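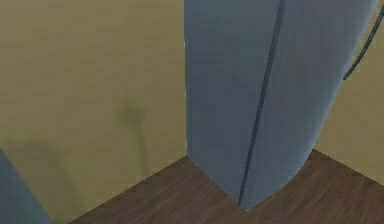 Arm and Camera Bench Trials: Frequently Asked Questions

Last updated 15 September 2021

We've had a lovely pile of messages since we opened up the Nullutham trials, so the ones that come up most often are answered on this page. If yours isn't covered, post it on the project board and we'll add it.

What is Nullutham?

Nullutham is our set of simulated rooms for trying out robot arms, grippers, cameras and controllers against each other. You load a room, choose an arm, choose where the cameras go, and run the same jobs everybody else runs. Everything happens on your computer, so you can be as reckless as you like with joint speeds (and we hope you will be, at least once!).

Which controllers are you comparing at the moment?

Two. Zalex plans the whole path before the arm moves. Sleiman plans a short stretch, looks at the cameras again and adjusts as it goes. They have very different characters, and it's great fun to run them side by side on the same job. Zalex is smooth and a bit stubborn. Sleiman fidgets, but it copes much better when you shift something halfway through a run.

So which one is better?

It depends on the room! In our last full round each controller had 100 attempts at the same reaching job. We were expecting a clear winner and didn't get one. Zalex did well wherever there was plenty of open floor, and Sleiman pulled ahead close to walls and furniture. We'd love more people to run the corner start, where the arm has very little space to swing, and send us their logs.

What are the Orkemholm rooms?

Orkemholm is the furnished set. There are 14 rooms in it, all with ordinary household things in them, and they're there mainly to give the cameras something awkward to deal with. Shiny surfaces are the real test. A camera setup that's perfectly happy with a plain wall can get into a dreadful muddle over a reflection.

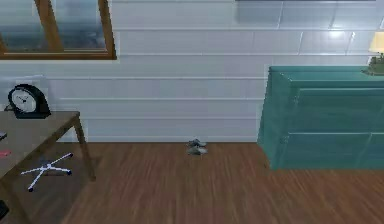

Orkemholm room view with the glossy teal cabinet on the right and panelled wall behind.

Where should I put the cameras?

Start with one fixed camera, slightly raised and looking across the floor towards a wall. It's easy to set up and it lets you check the room before you bring an arm into view. Then add one close to the arm and compare the two. The close camera is brilliant for fine work, but a big link can fill most of the picture and hide whatever is behind it. Do try both – the difference in Sleiman's behaviour is startling.

Does the cable matter?

More than we thought it would. We treat it as a solid object in the collision check, and you can switch that off in the arm settings. Please leave it on for any run you want in the shared results.

Why do shadows count as obstacles in my runs?

You're probably on the plain colour detector. It takes a dark patch on a wall for a thing it ought to avoid. Switch to the depth detector, or lower the darkness setting a notch at a time until the false stops go away. Zalex users tend to notice this first, as it will happily plan a huge detour around a smudge.

Can I try different grippers?

Yes, and please do! Two-finger and three-finger models are included, plus a suction cup which we're rather fond of. Keep the arm, the room and the cameras the same while you swap, or you won't know what you're measuring.

How many runs have people sent in?

2,727 so far, which is wonderful. Corner starts are still thin on the ground, and so are suction runs.

Do I need a powerful computer?

No. A fairly ordinary desktop will manage one arm and two cameras. Turn the texture quality down if it struggles. Walls and floors will look softer, and the depth detector won't mind, though the colour detector might.

My arm hovers just above the floor at the start. Is that a fault?

If the gap is small and stays the same, carry on. If it grows while the arm is standing still, reload the room and check that your base height is set to zero.

How do I send in my results?

Zip the log folder, leave the file names as they are and upload it from the Results page. Add a line saying which controller, gripper and camera positions you used. Failed runs are every bit as welcome as good ones.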